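*Handout for the fourth session, revised 3/1/18. Please bring it with you, along with your own copy of the cell sheet.*

# Working Rules for Tabletop Handling

Last time we got as far as the speed limits and then ran out of afternoon, so these notes pick up right there and carry on into the part most of you asked me for, which was the day-to-day rules for the tabletop cells. I've written them out more fully than I would put them on a slide. Several of you told me in September that the slides made perfect sense in the room and none at all a week later, and I took that to heart!

A word on where the rules come from. The safety standards you read for the first session tell us how a cell has to behave around people, and they come first, always. What follows is the local layer on top of that: house practice, mostly put together by Teresa Vilela when the Flavwood room was set up, and then argued over at length by everybody who has worked in it. If a line here ever seems to disagree with the standard or with the maker's manual, stop and come ask me, and don't pick whichever one you like better.

## 4.1 Before the arm moves

Walk around the table once. I know it feels silly when you were standing there five minutes ago, but a lot can change in five minutes, and the cloth in particular has a way of creeping toward whoever leaned on it last.

- Check that the stop button is within reach of the person who is running the arm, and that this person has agreed to be the one running it.
- Say out loud that you are about to enable. Wait for an answer.
- Sleeves up, lanyards off, hair tied back.
- Look at the gripper fingers from the side. They should be even with each other and free of tape, glue or bits of yesterday's foam.
- Run the empty path at the slow setting before you run it with anything on the table.

That last item is the one people skip. Horácio Figueiredo, who taught this session before me and whose old notes I still borrow from shamelessly, used to make each pair run the empty path twice and would simply stand at the door until they had. I'm softer than that, but please do it the one time.

## 4.2 Setting the table

We use ordinary tableware and play food in these sessions because the problems they give you are the ordinary ones: curved edges, shiny surfaces, things that roll, things that are lighter than they look. The placement rules are short.

**Keep a clear lane.** There should be enough room between neighboring items for the open fingers to come down without touching either one. Measure it with the fingers open to the width you will really use, plus a thumb's width on each side. If two items have to sit closer than that, mark the closer side on your sheet as a no-entry side, and plan your approach from somewhere else.

**Flatten the cloth.** A fold under a plate will tilt it just enough to spoil your height value. Pull the cloth smooth from the corners, and don't smooth it with your palm toward the middle, as that only moves the fold.

**Mind the shine.** Glossy dishes throw the overhead lights straight back into a camera. Check the view from the pose the arm will be in when it has to make its decision, and not only from the start pose, where everything always looks lovely. If a bright patch sits where the object's edge ought to be, turn the dish, move the dish, or change the approach angle, and write down which one you did.

**Write down the start.** One sketch, with the items named. It can be an ugly sketch. Mine are.

## 4.3 Speed near breakables

For the exercises in this course, the slow zone begins at 690 millimeters from the center of the table, and inside it nobody goes above the slow setting. Outside it you may use the medium setting once your pair has been signed off. We don't use the fast setting at all in this room.

Pausing matters as much as speed. Before any move that ends in a grasp, the arm should come to a full rest above the target and hold there long enough for the picture to settle. Frames taken on the move are fine for a general sense of where you are. They aren't fine for measuring from, and I would like this to become such a habit that you feel itchy when you see it done the other way. The Skollier workbook (chapter on approach poses, the green tabs) has a nice long discussion of hold times and I recommend it warmly, though the worked numbers are for a bigger arm than ours.

A rule of thumb for our cells:

1. Travel pose to hover pose, at whatever speed the zone allows.
2. Rest.
3. Take the still frame, and check it with your own eyes.
4. Descend, straight down if the item allows it.
5. Rest again before closing.

If step 3 gives you a smeared picture, go back to step 2. Don't go on to step 4 hoping for the best.

## 4.4 Who may say stop

Anyone. You don't need to be running the arm, you don't need to be in that pair, and you certainly don't need to be right. If you are walking past on your way to the coffee and something looks off, say "stop" in a good clear voice, and the operator stops, and then we all have a friendly chat about it. In the whole of last year's course we logged 17 called stops in the Flavwood room and 16 of them came from a person outside the pair, which tells you something about how hard it is to see your own table.

After a stop, the restart belongs to the operator. Clear the area, say that you are enabling, wait for the answer, and start from the hover pose. Please don't resume in the middle of a descent, even when the controller offers it to you with that helpful little prompt.

## 4.5 Reading a wrist view

For the discussion part, have this next view in front of you, and keep 4.2 and 4.3 open beside it.
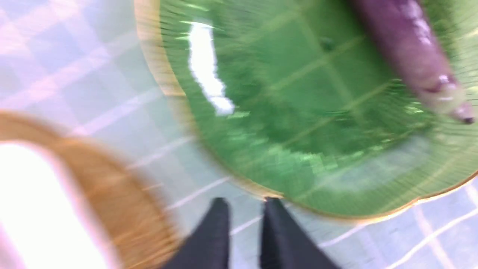
*Fig. 4-1. Wrist view with motion blur: green plate with toy eggplant, woven basket at lower left, gripper fingers at the bottom.*

Talk it over with your partner before you read my remarks. I'm curious what you land on, and you may well notice something I haven't.

My own remarks, for comparison. First, this is a frame I would steer by and never measure by. The rim of the plate is scalloped, so even in a sharp picture you would have to decide whether your edge point sits on a lobe or in a dip between two, and with the smearing on top of that the answer could be off by enough to matter. The gold trim is a help to the eye, but please don't let it talk you into trusting an edge that is doubled.

Second, the shine. There is a strong white streak on the left part of the glaze, and the inside of the basket is so bright that you can't tell anything about what is or isn't in it. For a placing move into a basket like that, I'd want another view before I committed, with the exposure brought down. "It looked empty" is not an entry we accept on the cell sheet.

Third, the lane. One finger shows right beside the basket's rim, and the other has its tip very near the edge of the plate, as seen from here. A single view can't tell you how much height there is between fingertip and dish, and that is exactly why we take the hover height from the controller and write it next to the frame.

Last, the eggplant is well up toward the corner of the view. Before you plan a grasp on anything sitting that far out, bring it closer to the middle and rest the arm.

## 4.6 The cell sheet

Each pair fills in one sheet per run. The fields that come back blank most often are hover height, exposure setting and the no-entry side, so I have moved them to the top of the new version, where you will have to look straight at them. Teresa keeps the master file, and the archive is up to 2,000 sheets now, all of them searchable by item name. If you write "dish thing" in the item field, you will not be found again by anyone.

## For next time

- Read the Inskip notes on gripper force, up to the section on soft items. The rest can wait.
- Bring two still frames of your own, one you would measure from and one you wouldn't, with the hover height written on each.
- Pairs who haven't been signed off for the medium setting, please see me at the end of the session. It takes a few minutes and I'm happy to stay.
- The Fovutetti fingertips are back on the shelf by the sink. Wipe them before you put them away, please, and check both sides.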